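The plug drawer, at last

I own more chargers than things to charge. Out they all came.
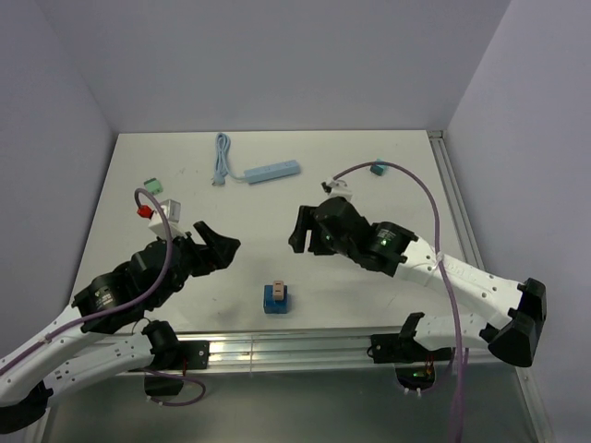
My rule was simple: one use each or off to Wekance. The light blue power strip passed, cord and all.

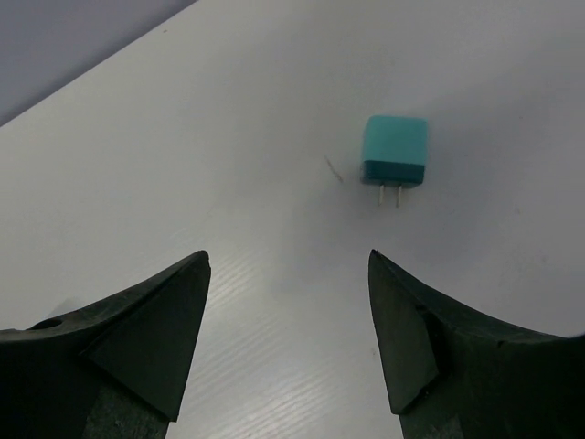
Aurora Seixas wrote in to say two-pin plugs breed in the dark, and she keeps 20 in a biscuit tin.

Doubling up saves space.

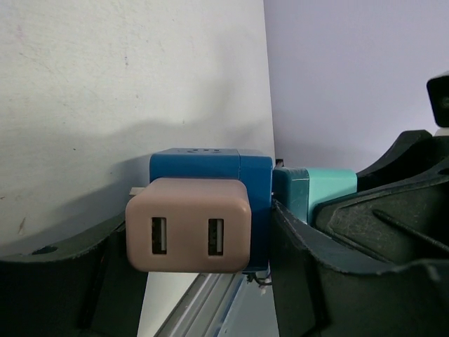 What stayed

Less than I'd hoped. I have kept odd bits since June for a lamp I don't own. The little green connector is one of them, and it's going back in the drawer.
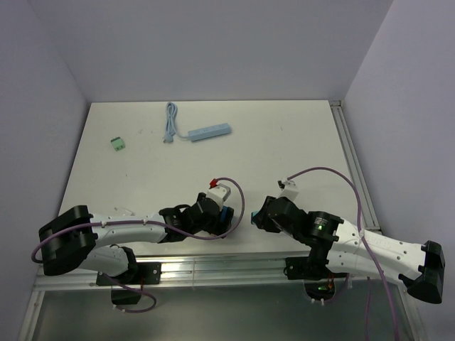

Storage next. I want shallow trays, nothing with a lid. The strip's coiled cord will need the biggest.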